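筷子勺子到底分不分开放？

楼主 gramura_438
2022年4月30日
搬家收拾厨房，餐具这块卡住了。以前全塞一个抽屉，筷子勺子搅一起，每次吃饭翻半天。现在想筷子单独一个盒，勺子单独一个，又怕台面摆不下。大家怎么弄的？急，今晚要收完

2楼 豆腐脑加糖
分。必须分。瓷勺跟筷子混一块儿，拿一次磕一次，我家勺子边上全是小豁口

3楼 Pal不吃辣
不用分吧……筷子笼一插，勺子也插里头，十几年了没啥事。搞那么多盒子还得洗盒子

4楼 豆腐脑加糖
回3楼：筷子笼底下那层水你洗过没，黑的

5楼 Pal不吃辣
我那个是漏底的，谢谢。每周刷

6楼 drusora
楼主几口人？人少真没必要。我家3个人，平时就留6双在外面，剩下的全收柜顶，来客再拿。台面一下就空了

7楼 gramura_438
回6楼：四口，老人常来。筷子一大把，有几双还配不上对，烦。都是黑的，长短差一点点，要并排比才看得出来

8楼 厨房小207
配不上的扔掉啊，留着干嘛
另外建义一次全倒出来分，别一边用一边理，理不完的

9楼 drusora
扔啥，炒菜打蛋拌馅都能用。我专门留几根单的放灶台边上

10楼 厨房小207
行吧各家习惯。反正我10月大扫除扔了一堆，到现在没后悔过

11楼 Pal不吃辣
楼主要买盒子的话别买太深的，筷子躺底下捞着费劲。Gudlow那种带格子的我买过，格子太窄，瓷勺放不进去，退了

12楼 豆腐脑加糖
同意别太深。家里有现成塑料盆先凑合用两天，看顺不顺手再花钱。勺子我是躺着放的，底下垫块布，不响

13楼 gramura_438
好，那先不买了。定了：筷子放粉盆，勺子留在黑托盘里，盆和托盘挨着摆桌上。餐桌铺的绿格子布先不撤，省得瓷勺磕桌面。那几根不配对的听drusora的，不扔

14楼 Pal不吃辣
盆占地方啊，到时候你又嫌

15楼 gramura_438
占就占吧，总比翻抽屉强。正在弄，桌上先摆开了，筷子才挪了两根过去，勺子还叠在一块没理

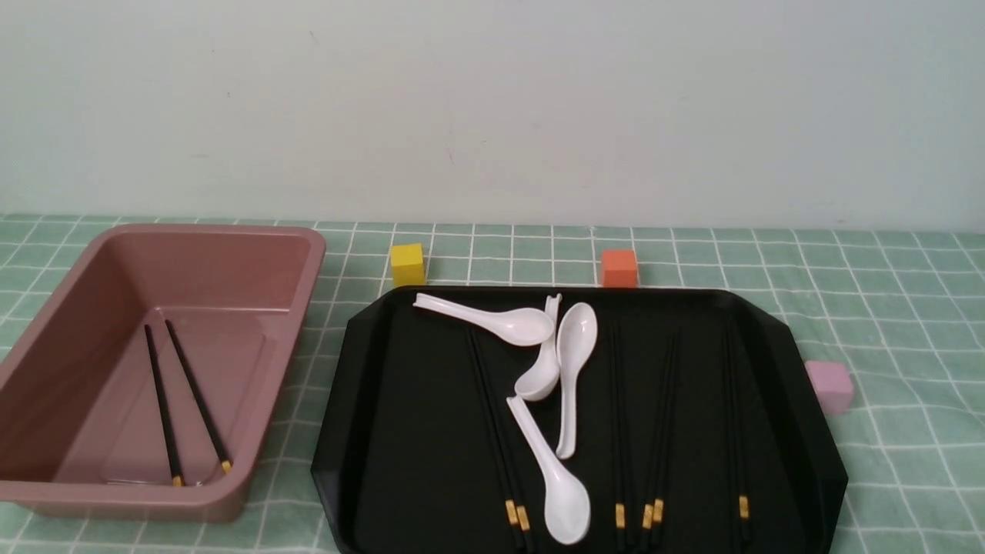
弄完还得收碗柜，盘子比筷子还乱。有没有人用立式盘架的，柜子里高度不太够，想问下大盘子竖着放会不会顶到上层隔板？矮一点的架子也行，有用过的说一声，先去干活了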